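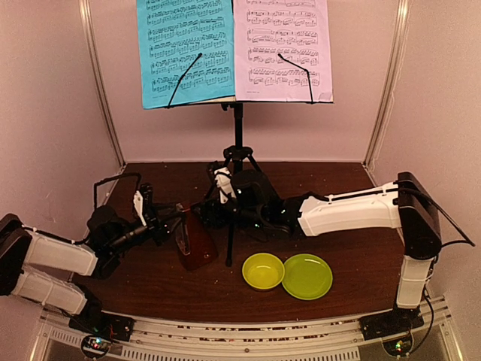
House rules at Stanside

I'd been looking forward to the Stanside open day since January, mostly to see how other people keep order around their robots. Our own safety sheet at work is four pages long and I doubt anyone has got past page two!

Stijn Boersma took our group round. He started us at the table with the two white arms, the metronome and the music stand, and before anything else he read out the rules for that bench (they fit on one card, hooray):

One person runs the arms, and that person says "moving" out loud first.
Hands stay behind the front rail while the power is on.
Everything on the table goes on the bench list, sheet music and dishes included.
Where two arms share a middle, start them slowly and one at a time.
Anybody may call a stop, visitors too.

I asked about green lights, as there are a few glowing down by the bases. His answer was that a light is never permission, you ask the operator. I've pinched that one for our place.

They also keep a stop log, and every stop goes in however silly. It had reached 265 entries when we were there. Stijn let us leaf through it and I could happily have stayed all afternoon, but there was Dritum to see next door – they do the guarding and fencing – and a talk from a woman at Deschamps on writing risk assessments in plain words. Good talk, dreadful microphone.

My one grumble is the bench list, which lives in a ring binder across the room. I'd want it on the wall by the table. Stijn said the Jernorville site does it that way already, so perhaps I'll go there next. Parking was free, by the way, and the soup was lovely.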